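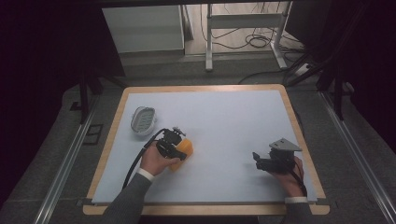 カテゴリ:講義資料 > ロボット工学実習 > 把持・ハンド

ロボット工学実習II 配布資料
手持ち式グリッパの比較評価
更新日 2025/07/21

1. 本回の範囲

前回はアームに取り付けた状態での開閉制御を扱った。本回は、同じ爪機構を人が手で持って操作する手持ち式グリッパを対象とし、二機種の比較手順と記録の読み方を説明する。アームの逆運動学は使わない。座標変換の復習は各自で済ませておくこと。

使用する機種は Mellor と Zustbridge の二つである。どちらも平行開閉の二指で、手元のレバーで爪を動かす。開度は内部のエンコーダで読み、ケーブル経由で記録用コントローラ Nondutmont に送る。位置と姿勢は別系統で推定し、時刻で突き合わせる。

2. 比較の前提

手持ち式の評価では、機構の性能と操作者の技量が分離しにくい。爪が同じでも、握りの角度や手首の可動範囲によって成功率は変わる。そのため本実習では次の条件を固定する。

・操作者は一課題の途中で交代しない
・椅子の高さと作業面までの距離を変えない
・左右に別機種を持つ試行では、必ず左右を入れ替えた試行を対にする
・物体の初期位置は作業面の座標で指定し、姿勢は指定しない

姿勢を指定しないのは、実機での運用時に物体の向きが揃わないためである。ばらつきは増えるが、平均値だけを比べる誤りを避けやすい。

左右の入れ替えを省略した班のデータは、機種差と利き手の差が混ざる。後から統計処理で分けることはできないものとして扱う。

3. 物体の選定

物体は変形するものとしないものを混ぜる。スポンジのような柔らかい直方体は、爪の閉じ量を増やしても見かけ上は保持が続くので、過大な把持力が記録に現れにくい。開度の値だけでは接触の開始点も判定しにくく、映像との照合が必要になる。

浅い容器、特に穴の多い樹脂製のものは別の難しさがある。縁をつまむか、穴に爪先を掛けるかで保持の安定性が異なる。縁をつまむ場合、爪先の厚みが縁の曲率に対して大きいと線接触になり、容器が爪の軸まわりに回る。穴に掛ける場合は保持は安定するが、離すときに爪先が残ることがある。記録票には把持様式を必ず書く。書いていない試行は集計から外す。

4. 両手操作の課題

課題A:片手で物体を持ち上げ、作業面の反対側に置く。
課題B:片手で持ち上げた物体を、空中でもう一方のグリッパに渡す。
課題C:一方で容器を押さえ、他方で物体を中に入れる。

課題Bでは、受け取る側の爪を先に十分開き、渡す側の爪面に対しておよそ直交する向きで近づける。平行に近い向きで入れると爪先同士が干渉する。受け側の開度が減少から一定に転じた時点を受け取りの開始、渡し側の開度が増加し始めた時点を解放の開始とする。この二つの時刻の差を重複時間と呼び、記録票の右欄に書く。符号が負になった試行は、落下の有無にかかわらず失敗とする。

課題Cでは押さえる側の力が記録されない。容器が動いたかどうかは映像から判定する。

各課題につき、機種と左右の組み合わせごとに10回行う。練習試行は含めない。失敗した試行も削除せず、失敗の種別を付けて残す。

5. 取付具とケーブル

グリッパ上部の取付具は重心を上げる。取付具が高いほど、手首を内側に回したときに保持トルクが増え、長時間の試行では後半の姿勢が崩れる。板状の取付具は剛性が高いが、近接した両手操作では相手側と当たりやすい。角度の付いた板では、当たる方向が片側に偏る。ブラケットを組んだ小型の取付具は干渉が少ない反面、ねじの緩みが位置推定の誤差に直接入る。試行の前後で基準治具に当て、ずれを確認する。

ケーブルは手首より手前に逃がす。作業面の上を横切る配線にすると、物体を引っ掛けるだけでなく、張力がグリッパの姿勢に偏りを与える。張力による偏りは試行を重ねても平均で消えない。腕を最も遠くまで伸ばした姿勢で余長を決めること。余長が多すぎる場合は、机の縁の外側で束ねる。

6. 記録例と読み方

参考として、Prirnidport 実習室で取得した課題Bの記録から一試行を取り上げる。記録全体は2186フレームで、受け取りの開始は877フレーム目、重複区間は148フレームであった。操作は成功している。

重複区間の長さは全体のほぼ7%に当たるが、この比率自体に意味はない。全体の長さには、開始前の待機と終了後の静止が含まれる。比較に使うのは重複区間の絶対長と、その間の両開度の相関である。成功試行では渡し側が一定のまま受け側だけが減少する区間がまずあり、その後に渡し側が増加する。両者が同時に変化している場合、操作者が落下を避けようとして動作を急いだ可能性を疑う。

フレーム数を秒に直すときは、公称の取得周期を使わず時刻印の差を使う。Nondutmont は負荷が高いと周期が伸びるが、フレーム番号は連番のまま付く。欠落がないように見えるので注意する。

7. 機種間の差として書いてよいこと

報告書では、次の事項を区別する。

(a) 機構に由来する差。最大開度、爪先形状、レバー比、取付具を含む質量。
(b) 取付と配線に由来する差。干渉の方向、張力、ねじの緩み。
(c) 操作に由来する差。握り方、慣れ、疲労。

(a)として書けるのは、左右を入れ替えても同じ向きに現れた差に限る。片側でのみ現れた差は(b)または(c)に分類し、どちらか決められない場合はそのように書く。Zustbridge はレバーの戻りが重く、疲労の影響が(a)に見えやすい。課題の順序を班ごとに変えてあるのはこのためである。

成功率だけの表は受理しない。失敗種別(滑り、干渉、早期解放、把持姿勢不良)の内訳を付けること。

8. 提出

記録票、時刻印付きの開度データ、報告書の三点を提出する。様式は前回と同じ。締切は八月の補講の前日とする。再測定を希望する班は、基準治具の確認結果を添えて申し出ること。記録票の原本は返却しない。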